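Perguntas frequentes — Regras para a recolha de demonstrações com pinças manuais

Estas respostas aplicam-se a todos os postos de recolha da Kukero e às equipas externas que gravam tarefas para o projeto Wotarus. Em caso de conflito com uma instrução afixada no posto, vale a instrução do posto até Timo Wiegand a rever.

Quem pode gravar demonstrações?

Qualquer pessoa que tenha concluído a formação inicial e assinado a folha de consentimento. A formação tem uma parte teórica e uma sessão acompanhada de 35 minutos. Quem esteve mais de três meses sem gravar repete a sessão acompanhada, mas não a parte teórica.

Preciso de saber programar?

Não. O operador liga o equipamento, confirma os indicadores, executa a tarefa e classifica o resultado. A conversão dos dados é feita mais tarde pela equipa de Waltraud Kramer.

Que roupa devo usar?

Sapatos fechados, sempre. Mangas curtas ou arregaçadas até ao cotovelo, sem pulseiras nem relógio. Evite roupa branca com quadrados ou padrões pretos de alto contraste, que pode perturbar a deteção dos marcadores. Cabelo comprido vai preso.

O que tenho de verificar antes da primeira gravação do turno?

Os cubos de marcadores devem estar limpos e bem apertados. Um cubo com folga invalida tudo o que for gravado com ele, mesmo que a folga pareça pequena. Verifique também a correia do pulso: deve ficar justa sem marcar a pele. Por fim, abra e feche cada pinça cinco vezes e confirme no ecrã que o movimento é registado do princípio ao fim.

Como devo preparar a mesa?

Deixe na mesa apenas os objetos previstos na ficha da tarefa. Canetas, telemóveis e copos ficam fora da área de trabalho. A posição inicial dos objetos muda de uma gravação para a outra, dentro dos limites indicados na ficha. Se a ficha pedir um objeto deitado, não o encoste a outro para o manter de pé.

Junto a guardas e varandas interiores aplica-se uma regra adicional: nenhum objeto pode ser levado para além do bordo da mesa do lado da guarda, nem pousado em cima dela. Uma peça pequena que caia para o piso inferior pode ferir alguém.
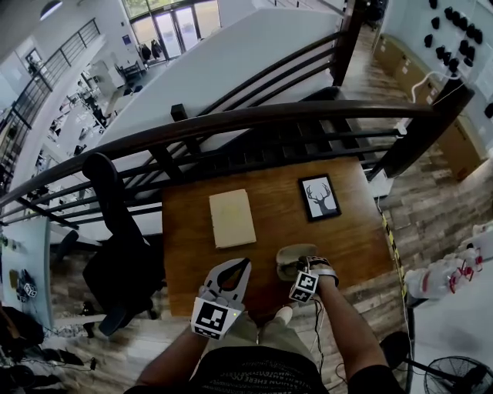 A mesma regra vale para as ferramentas e para os cubos de reserva. Guarde-os num armário ou numa caixa, nunca no corrimão.

E os cabos?

Os cabos ligados ao operador devem ter comprimento suficiente para o braço se estender sem puxar, mas não podem chegar ao chão quando o braço está em repouso. Os restantes ficam enrolados ou presos, fora do percurso dos pés. Cadeiras de escritório com rodas devem ficar afastadas dos cabos.

A que velocidade devo trabalhar?

À velocidade a que conseguiria repetir o gesto sem falhas. Movimentos bruscos fazem perder os marcadores. Mantenha os dois cubos virados para a câmara sempre que a tarefa o permita e não cruze os braços por cima da mesa.

Deixei cair um objeto. Apago a gravação?

Não apague. Termine a gravação, classifique-a como falhada e escreva o motivo em poucas palavras. As falhas bem identificadas também são usadas — a única coisa que não serve é uma falha marcada como sucesso.

Quantas gravações posso fazer seguidas?

No máximo 38 por bloco, seguidas de uma pausa de dez minutos sem equipamento no corpo. O limite foi proposto por Kári Baldursdóttir em março, depois de várias queixas de cansaço no antebraço, e aplica-se também a quem se sinta bem. Dor, formigueiro ou tonturas obrigam a parar de imediato e a avisar o responsável de turno.

Podem aparecer outras pessoas nas gravações?

Deve evitar-se. Se alguém entrar no campo da câmara, interrompa e assinale a gravação para revisão. Rostos, crachás e ecrãs legíveis são desfocados antes de os dados saírem do servidor interno. Para pedir a eliminação de uma gravação em que apareça, escreva a Rainer Harms com a hora aproximada e o nome do posto.

Posso usar marcadores impressos por mim?

Não. Use apenas os cubos entregues pela Imton, que vêm medidos e numerados. Um cubo riscado ou amolgado é devolvido, não reparado com fita ou caneta.

Onde comunico um problema com estas regras?

Ao responsável de turno ou a Maximiliano Sarmiento, pela extensão 1290. As alterações aceites entram na revisão seguinte deste documento.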